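Brindlow Community Forum
Automation and Daily Work
Topic: Are machines ready for ordinary tidying?
Replies: 7 | Views: 2,458

flemulik_desk wrote:
Members are invited to comment on whether household and shop-floor chores can yet be assigned to machines. I would propose books and a desk file organizer as the test case. A book must be taken up from the pile, turned the right way, and placed upright in a compartment beside other books. At close range the task is less simple than it sounds.

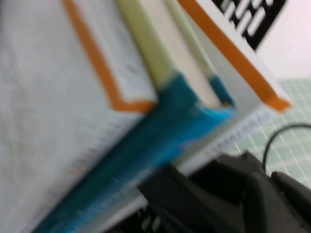 Filed under: Household Chores

Covers, page edges and binding meet at one corner, and a gripper has very little room to work there. I would ask members to confine their replies to work of this kind.

tian_reader wrote:
I do not consider this ready for general use. A paperback bends when it is held by one corner, and a hardcover does not. Any machine intended for a library or an office must handle both in the same hour.

Clundix_ops wrote:
I must respectfully disagree. Our shop floor has used automated picking for 6 years, and paper goods are part of the daily load. The manuals we handle vary in size and thickness. Our cell moves up to 204 items in a shift, with one attendant present.

tian_reader wrote:
Are those manuals presented flat, in a tray, with equal spacing?

Clundix_ops wrote:
They are. I accept that a tray is a considerable help. The principle nevertheless stands -- if the household is willing to arrange its goods, the machine will put them away.

binding_and_repair wrote:
A household that has arranged its goods has already done the chore. The fair test is a pile in which one book rests on another and the rack stands behind them. Two books are upright in the left compartment of this one, leaning a little to the right, and the large white paperback lies across the front with its back cover up.
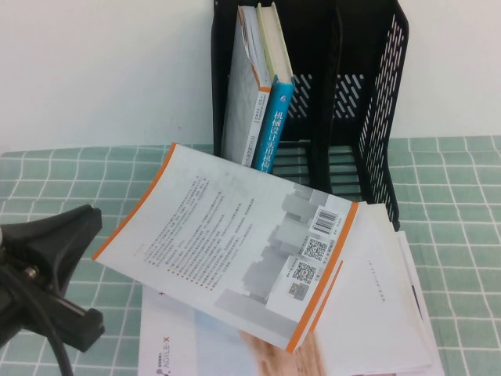
Reply 6: On the order of work

flemulik_desk wrote:
I would draw attention to the sequence. The paperback overlaps the two upright books and should be moved first. The book partly beneath it can follow. A person makes that decision without stopping to think, and a machine has to be given some means of making it.

Clundix_ops wrote:
Sequencing is a solved matter in our trade. I grant that our software is told in advance what is in the tray. I will also grant that a cloth on the table would trouble us, as we work on bare steel.

Moderator note: Replies comparing the prices of particular machines have been moved to the Purchasing section. This topic remains open through October.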